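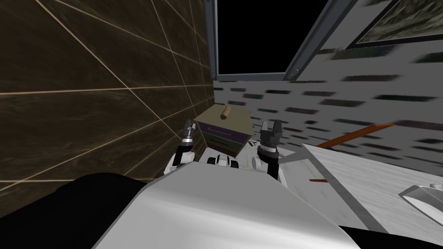
Procuro gente para cozinhar comigo em novembro!

Olá, pessoal. Quem acompanha a página da Prenix já sabe que eu ando há meses a encher cadernos com receitas de sopas e caldos. Agora preciso de quem as experimente em casa e me diga, sem dó, o que está mal explicado.

São 44 receitas ao todo, mas calma — cada participante fica só com 5, sorteadas por mim. Têm o mês de novembro inteiro para as fazer, ao ritmo que quiserem, e no fim respondem a um questionário curtinho (duas páginas, letra grande).

Não é preciso saber cozinhar bem. Até prefiro ter na lista umas quantas pessoas que queimam o refogado, porque são essas que me apanham os erros! Só peço que tenham fogão, uma panela com tampa e paciência para anotar os tempos.

Os ingredientes secos vão por correio, num pacote da mercearia Erar. Os frescos ficam por vossa conta, mas devolvo o dinheiro contra talão. E quem chegar ao fim recebe o livro assim que sair da gráfica, com o nome nos agradecimentos.

Na ronda anterior tive mais de 179 inscrições e demorei imenso a responder, desculpem lá isso. Desta vez as inscrições fecham a 10/03/2019, à meia-noite, e respondo a toda a gente antes do verão.

Para participar, deixem nos comentários a localidade e as alergias, se houver — o resto combinamos por mensagem.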